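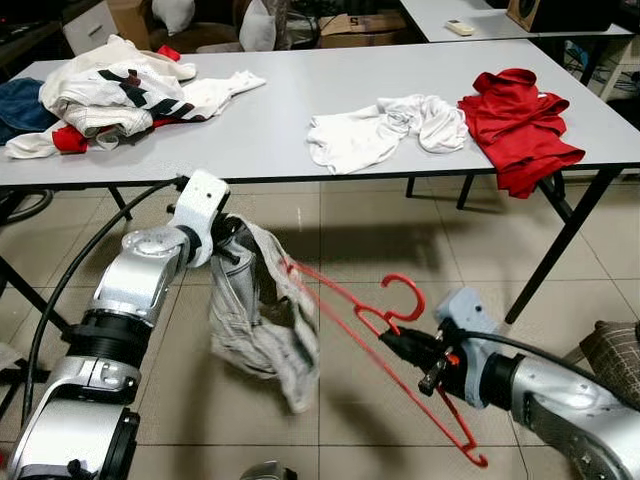 Section 4: Running the Hanger Demo for Visitors

The hanger demo is the one everybody asks for at a Jandura open day. Two arms, one shirt, one hanger, and a row of adults holding their breath over a chore they avoid at home. Allow 30 minutes for set-up. Allow more if someone has tidied the cables.

Before the doors open

1. Put the clothes on the white table in front of the arms. Leave them in heaps. Visitors trust a heap. A neat stack makes them think the hard part was done at breakfast.

2. Check that both grippers open and close fully from the Jukley panel. Do this with nothing in them.

3. Run both arms to the start pose at 20 percent speed and watch the cables along the arms as they move. If a cable pulls tight, stop and go back to Section 2.

4. Load the hanger program. Plain shirts first. Striped ones get a bigger reaction but save them for later in the day.

Note: Use a hanger that stands out from the shirt. Red against gray reads well from the back row. White on white looks like two robots shaking hands.

During the demo

5. Start with the garment in the left gripper and the hanger in the right. Pause there and let people look. They will take photos, and then they will take the same photo again.

6. Press Run. Say what the arms are about to do before they do it. Do not say "watch this."

7. If the shirt slips, press Hold, let it fall, and pick it up only when the panel shows HOLD in yellow. A dropped shirt usually gets more applause than a hung one. Try not to take it personally.

8. After 8 runs, rest the arms for 4 minutes and take questions. The first will be whether it does fitted sheets. It does not.

CAUTION: Keep visitors behind the floor line whenever the arms are powered, including when they are standing still. Holding still is not the same as off.

CAUTION: Never hand a garment to a moving gripper, however helpful you feel.

For the Ponora drawer demo, see Section 5. Empty the drawers first.

Rev. September 2023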